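Betreff: Re: [hundholm-dev] Zeitversatz zwischen linkem und rechtem Greifer

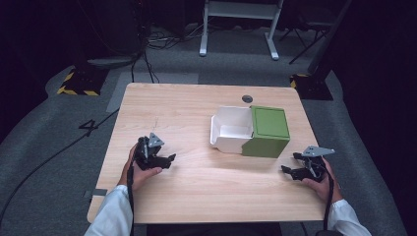 Krishnamoorthy Raju
Wahrnehmung und Werkzeuge, Hundholm

Am Montag schrieb Raghavendra Palaniappan:
> Beim Abspielen schließt der linke Greifer zu früh. Der Import meldet
> keine Fehler. Liegt das an der Regelung oder schon an den Daten?

Hallo Raghavendra,

an den Daten. Der Importer nimmt für links die Empfangszeit am Rechner, für rechts den Zeitstempel des Geräts. Bei der Aufgabe mit der weiß-grünen Box macht das 57 ms aus. Die Regelung läuft mit 200 Hz und folgt der Vorgabe sauber.

Im Zweig "fuchs" lese ich jetzt beide Gerätezeiten und interpoliere die Öffnungsweite auf ein gemeinsames Raster von 100 Hz. Die Posen bleiben unverändert. Lücken über 6 Abtastwerte werden als ungültig markiert, der Planer überspringt sie.

Bitte die Aufnahmen vom Mai neu importieren und vorher den Cache löschen, sonst greift die alte Zuordnung. Der Export nach Siscombe ist noch nicht angepasst.

Gruß
Krishnamoorthy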